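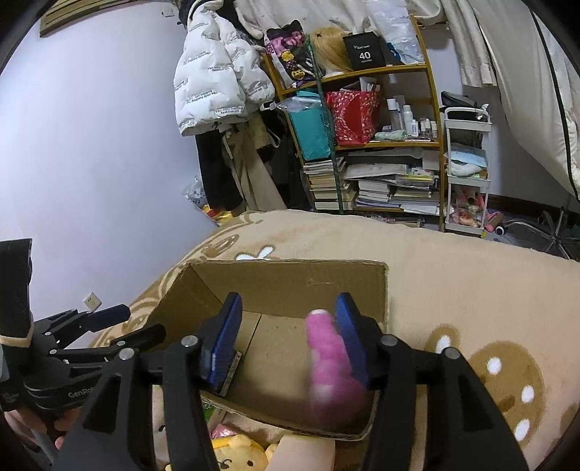 Thảo Đồng
楼主 · 数据组,Lema 项目

发个阶段性结果,顺便求意见。我们这边做手持夹爪采集,双手各一只,任务是把床上的毛绒物件收进一个敞口纸箱。问题是同一套策略,训练数据的总条数不变,只改采集地点的分布,结果差得比我预想的多。

两组设置:
A 组:全部在一个房间里采,操作者换人,物件换,箱子位置换。
B 组:分散在19个真实住户的卧室里采,每户采得少,总条数跟 A 一样。
测试都在没采过的房间,每组跑80次,机械臂端装同款夹爪。A 组成功44次,B 组成功60次。成功的判据是目标物件进箱,松爪后不挂在指垫上,箱子没被推倒。

网络结构、训练步数、图像增强都没动。腕部相机的输入,没有外部相机。动作是相对位姿加开合宽度,两只手一起预测。

目前我的看法是背景多样性比物件多样性值钱,至少对这种软物件收纳是这样。想听听做过类似对比的人怎么看。

2楼 灰箱子
结论下早了吧。19户就有19种床、19种床单、19种光,还有人坐着采站着采的区别,你把这些全算成“背景”,拆不开的。

3楼 Thảo Đồng(楼主)
回2楼:同意没拆开。我们有采集姿态的记录,B 组里站着采的多一点,A 组基本是坐在床边。光照没有记录,只能从图像亮度倒推,还没做。

4楼 valve_k
A 组失败的那36次,失败在哪一步?抓不到,还是抓到了放不进去?这个比总成功率有用。

5楼 Thảo Đồng(楼主)
回4楼:两边都有,A 组偏放的阶段。典型的样子是夹着物件移到箱子上方就停住,两只手小幅来回晃,一直到超时。我的猜测是箱子后面的东西变了,策略判断不出自己到没到位。首图那种画面里,箱口后面紧接着就是毯子上的印花,再往后是挂着的衣服、置物架、推车,腕部相机看进去大半都是这些。

6楼 半截螺丝
在 Fondgate 做过差不多的东西,不过是硬物件往抽屉里放。我们那次换房间的收益没有这么大,换桌面的收益反而明显。所以我怀疑你这边起作用的是床面,墙和柜子没那么重要。毯子上那么大的卡通图案,单房间采的话策略很容易把图案当成定位的参照。

7楼 灰箱子
+1 楼上。建议加一组 C:还是单房间,但是每隔一段换一条毯子。成本很低,一天就能采出来。

8楼 Thảo Đồng(楼主)
回6、7楼:C 组可以做,手上毯子够。我原来想的是反过来,房间照换,毯子统一用同一条带过去,这样也能分开。不过要重新约住户,C 组先来。

9楼 lowpass
泼点冷水。80次里44对60,差距是有,但你们只训了一个种子吧?模仿学习这个量级,换个种子掉几个点很常见。我不信单种子的对比。

10楼 Thảo Đồng(楼主)
回9楼:是单种子。评测顺序两组是交错的,每个测试房间里 A、B 轮流跑,操作员不知道当前是哪个权重。种子我承认是欠的,二月底机器空出来补。

11楼 lowpass
回10楼:交错加盲测那还行,至少房间难度和人为复位的偏差压下去了。种子补完再发一次,在那之前标题里的“明显优于”建议改掉。

12楼 Thảo Đồng(楼主)
标题已改。

13楼 小满未满
问个采集上的细节。毛绒的、特别蓬松的东西,你们开合宽度的标签怎么处理?我们这边夹蓬松物件,手指读数一直在飘,人手多捏一点少捏一点画面上差别不大,学出来的策略经常捏得太松,半路掉。

14楼 Thảo Đồng(楼主)
回13楼:没有特殊处理,就是低通滤一下再降采样。掉落在 B 组失败里占得不少。试过把闭合段的宽度统一往里收一点,抓得牢了,但松手变慢,长毛的会粘着指垫一起抬起来。现在没用这个改动,上面的数字也都不含它。

15楼 valve_k
松手慢可以把收紧只加在抬升段,松手段保留原始标签。我们在 Flelodell 的数据上是这么切的,用夹爪高度变化做分段,规则很土但能用。

16楼 小满未满
回15楼:高度分段遇到双手交接的时候不会乱吗?一只手抬一只手降。

17楼 valve_k
会。我们那批没有交接,所以没遇到。有交接就得两只手分别切,或者人工标。

18楼 半截螺丝
再提一个混杂因素:操作者。B 组每户都是住户自己采的,还是你们的人上门采的?如果是住户自己采,那 B 组的人也多样了。

19楼 Thảo Đồng(楼主)
回18楼:我们的人上门,操作者名单两组相同,每人的条数大致对齐,没有严格相等。房间不收拾,采之前原来什么样就什么样,只在床上腾出放箱子的位置。

20楼 灰箱子
不收拾这点我觉得是对的。之前有人拿样板间采了一大批,到真住人的屋里一测就垮。

21楼 lowpass
也别太绝对。样板间数据便宜,拿来做预训练再用少量真实住户的数据微调,可能比全部上门划算。楼主有没有算过每条的成本?上门的路上时间算不算进去?总条数相同不等于花的钱相同。

22楼 Thảo Đồng(楼主)
回21楼:没按成本对齐,只按条数。路上时间加进去,B 组每条要比 A 组贵不少,具体的账在 Valtiseo 那边,他们负责排班,我手上没有能公开的数。如果按等成本比,A 组可以多采很多,结论有可能变小甚至没有。这个我会写进说明里。

23楼 lowpass
那这才是大家真正关心的问题。等条数的结果作为现象可以,拿去指导采集预算不够。

24楼 半截螺丝
不同意23楼。单房间数据加量到后面基本是平的,我们试过翻倍,新房间的成功率没怎么动。等成本对比有意义,但我押 B 还是赢。

25楼 lowpass
你那是硬物件进抽屉,刚刚自己还说换房间收益不大。

26楼 半截螺丝
回25楼:收益不大和加量没用不矛盾。行吧,等楼主的数据。

27楼 Thảo Đồng(楼主)
汇总一下接下来要跑的:
1. C 组,单房间换毯子,总条数与 A、B 相同。
2. A、B 各补种子。
3. A 组加量一档,看新房间上的曲线。
4. 抬升段收紧、松手段不动,双手分别切分,先在 B 组上试。
等成本那个要等排班的账,放在后面。C 组采完我在本帖更新,失败录像也会按阶段分好类一起放。

28楼 小满未满
蹲第4条。分段脚本方便的话也放一份。

29楼 Thảo Đồng(楼主)
回28楼:可以,整理完和 C 组结果一起发。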